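Explore > Machines > Helping at home
August
By Nighat Usmani

How does a robot learn to fold a shirt?

Folding a shirt is a job most people can do without thinking about it. You pick it up, lay it flat, turn in the sleeves and fold it over. For a robot, this is one of the hardest jobs in the house.

A box is easy for a robot. It has the same shape every time, and it stays the same shape when you pick it up. Cloth is different. A shirt can land in a heap in more ways than you could ever draw. If you pull one corner, the rest of it moves as well. A sleeve can hide under the back, and the collar can end up anywhere.

So how do you teach a robot to do it? One way is to let it learn from people. A company called Sistlow sells a kit for doing this, and it is the kit we are looking at in this article.

What is in the kit?

The Sistlow kit is a set of tools that a person wears or holds on the hands while doing ordinary jobs. There is a camera with a very wide view, so it can see the hand, the thing the hand is touching and a lot of the room. There are sensors, which are small parts that measure something. The sensors in this kit measure where each hand is and how it is turned.

The kit also comes with a printed board of black and white shapes. The camera knows exactly what the board should look like. When the board looks tilted or squashed, the computer can work out which way the camera is pointing.

You do not need a robot to use the kit. That is the main reason people buy it. A robot arm costs a lot and has to be bolted down somewhere safe, but the kit fits in a bag and can go to any house or school.

What does the person do?

The person does the job, over and over again. Bushra Dogar works with the kit at Ornon, a small company that wants to build a laundry robot. In the morning she puts the kit on, checks that the camera is working and starts with the first piece of clothing. Each turn at the job is called a demonstration, and that just means showing how something is done.
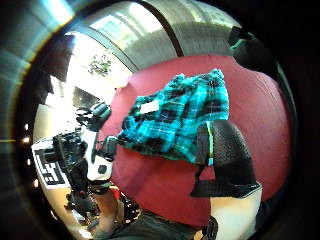 A checked cloth, likely a shirt, in a heap on a red surface, with a gloved hand pressing on the cloth.

Bushra does not try to do every shirt the same way. The robot needs to see lots of different heaps, so she drops the clothes in a new way each time. She also uses different clothes. A thick shirt with checks bends in a different way from a thin plain one, and checks look very different to a camera when the cloth is crumpled.

Mistakes can be useful too. If she picks up the wrong corner, she puts it down and finds the right one. The computer can learn from this how to put things right — but if she drops the shirt on the floor, she starts again.

In her first month Bushra recorded 944 demonstrations. She kept 345 of them for shirts. The others were towels, trousers and pillowcases.

What does the computer do?

The computer looks at all the recordings and searches for patterns. It matches what the camera saw with what the hands did next. After enough recordings, it can look at a heap it has never seen before and make a good guess about where to hold it.

This kind of learning takes a lot of practice. Sistlow tells its customers to collect 1,000 demonstrations of a job before they try it on a robot. You probably learned to fold a shirt after watching someone do it a few times.

Is the kit any good?

Bushra likes that it is quick to set up. She can be ready before her tea is cool enough to drink. The recordings are saved by themselves, so she does not have to stop and press buttons between shirts.

There are things she would change. Her hands get warm and her wrists get tired, so she takes a break every half hour. The straps could be softer. The full battery lasts for 248 minutes, and then everything stops until it has been charged.

Ornon also tried a kit from another company, Droltetti. That one was lighter, but it only came for one hand. Folding needs two hands, so they sent it back.

Words to know

Demonstration: showing how a job is done.
Sensor: a part that measures something, such as movement or light.
Data: information that is collected and stored, such as recordings or numbers.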